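Demonstrations for a sort-into-bin policy: how many is enough?
Eltulex forum > Learning from demos

gripfumbler wrote:
I'm teleoperating two arms to put desk clutter into a blue bin. I've got 300 episodes and the policy still dithers over the stapler. Do I carry on to 1000 or change something?

chauke_bench wrote:
Carry on. Ours was useless at 300 too.

demwood_dan wrote:
Disagree with chauke! If your 300 all start from the same layout you'll just get 700 more of the same. Move the bin, turn the stapler round, swap who grabs what.

chauke_bench wrote:
He'll never get a clean baseline if he shuffles everything at once, Dan.

gripfumbler wrote:
I do move things, but only by a few centimetres (lazy, I know). Should I bin the episodes where I fumbled a grasp and tried again?

demwood_dan wrote:
Keep them, I'd say. Recoveries are gold.

skesow_lr wrote:
I'm with Dan on layouts and with chauke on fumbles, sorry both. We stopped at 1357 and I binned 30 that were mostly me dithering. Do check your wrist views as well, they show far less than you'd think. Some of ours:
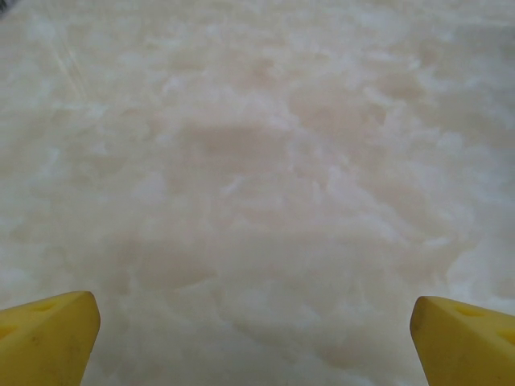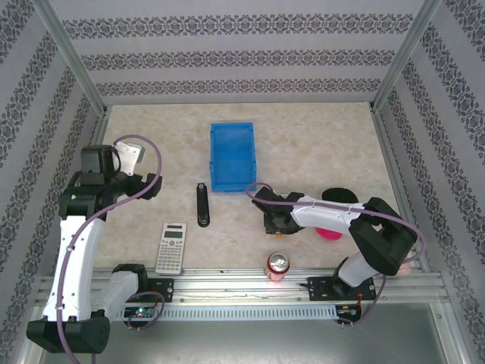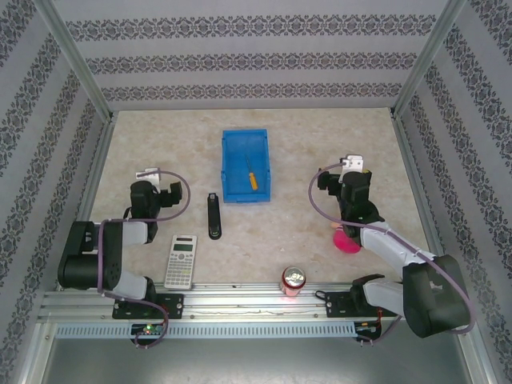
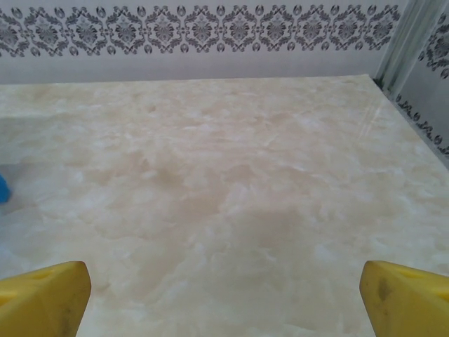

Lungile Radebe
Demo collection lead, Skesow

The second and third are the overhead view, and only the third has the screwdriver in the bin. The first and last are wrist views, and in the first it's all tabletop between the fingers. I'd train with both kinds.

gripfumbler wrote:
Right, bigger moves it is. Still keeping my fumbles for now though!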